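Mistescombe Paper Flower Guild
Minutes of the spring planning meeting, 26 March 2018

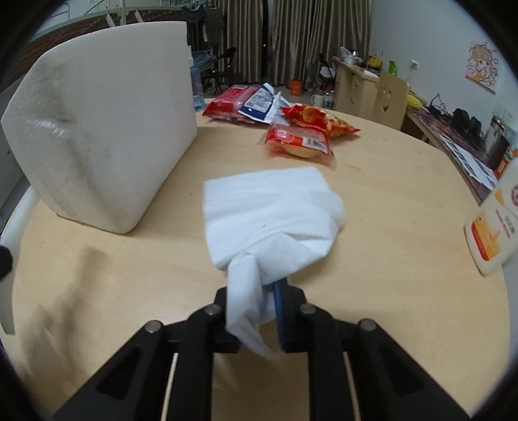
Present were Suha Geagea (chair), Gunther Ostermann, Aliki Kalogeropoulos, Karim Hamdan and Si-woo Ji (minutes). Apologies came from the Morstead members, who have their own sale on. Suha opened by saying how thrilled she was with the winter workshops, and the rest of us banged the table in agreement! We talked first about which flowers to teach this year. Aliki wants to begin everyone on sweet peas, and to get people past their fear of cheap material she would start them with plain white tissue, crumpled like the piece in the photo, with the top spread out nearly flat and the lower part gathered down into a twisted tail. She says that is halfway to a petal and a stem already, and creases are welcome. Agreed: sweet peas first, poppies second, peonies for anyone still standing.

1. Minutes of the last meeting
Accepted with one fix. Karim's wisteria was 11 feet long, and the minutes had it in inches. He was very gracious.

2. The September arch
This took up most of the evening and it was a joy. Gunther brought his drawing for the arch at the Gallow Street entrance and we all got up to look. He has planned for 3000 blooms: 2000 small ones for the sides and 1000 larger ones over the top. Suha asked if the top would sag. Gunther has doubled the wire there and is happy to test a short length in his garage first. Aliki loves the plan but would like the colors to shift slowly from cream to deep red – the drawing has them in stripes. We laid both versions out in scraps and the slow shift won, four votes to one. Gunther asked that his fondness for stripes be recorded. It is hereby recorded.
Action: Gunther to build the test length. Aliki to make a color chart.

3. Paper supply
Karim has been to see Abou Jaoude, the stationers, and came back with a bag of samples. Their crepe is lovely stuff, with a really good stretch, and the coral had several of us reaching across each other. The dark green bleeds onto fingers, so we will stay with our old green for leaves. They will hold a price for us until the arch is done if we order in one go.
Action: Karim to put the order together once the color chart is in.

4. School visits
Two classes want to make blooms for the arch. Si-woo will take both and would love a second pair of hands for the younger one. Suha offered. We will use pipe cleaners for stems there and keep the cut wire at home.

5. Any other business
The good scallop scissors are missing again. Please look in your bags.
Aliki has found a book of old folded rose patterns and will bring it next time. Two of them look fiendish and we can't wait.
Karim asked if we could start half an hour earlier so there is time to make something after the talking. Everyone said yes.

Next meeting at Suha's, bring scraps in cream and red.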